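Minutes – Simulated Kitchen Data Working Group, Zaser Project
Meeting held in June, 2:00 p.m., Holroyd office and by call

1. Minutes of the previous meeting
Approved without changes.

2. Collection status
The group has 676 accepted demonstrations out of 745 recorded. The remainder were set aside during review, mostly for late grasps and missing task labels. Dustico will return the rejected list with a reason code for each entry.

The gripper view was reviewed first. Members noted that when the gripper is close to a dark navy surface, little else of the room remains in view. It was agreed that such stretches will stay in the set if the full run is otherwise sound.

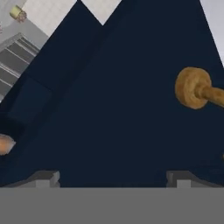 3. Kitchen layout and object placement
Stitard presented the current layout, with the box and the yellow scale on the marble counter to the right of the sink. Start positions have so far been varied by hand between runs.
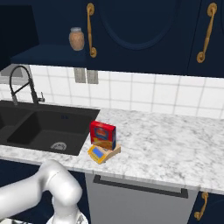 Stitard asked that start positions be drawn by script from the next batch onward, and that the seed be stored with each run. Agreed. Operators will no longer reset a run once recording has begun – a failed run is to be saved and marked as failed.

4. Carrying and release

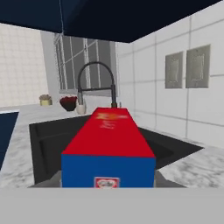

The labeling guide does not yet say where a carry segment ends. Dustico proposed closing the segment when the gripper opens, and Holroyd preferred the moment the object reaches its target area. Members pointed out that a box held over the sink, with its long side reaching toward the faucet, hides much of the basin from the gripper view, so the target area may be hard to judge from that view alone. The Dustico proposal was adopted for a trial of 80 runs.

5. Actions
Dustico – rejected list and revised labeling guide, within 14 days.
Stitard – placement script, before the next batch.
Holroyd – second review of the trial runs.

The meeting closed at 3:10 p.m.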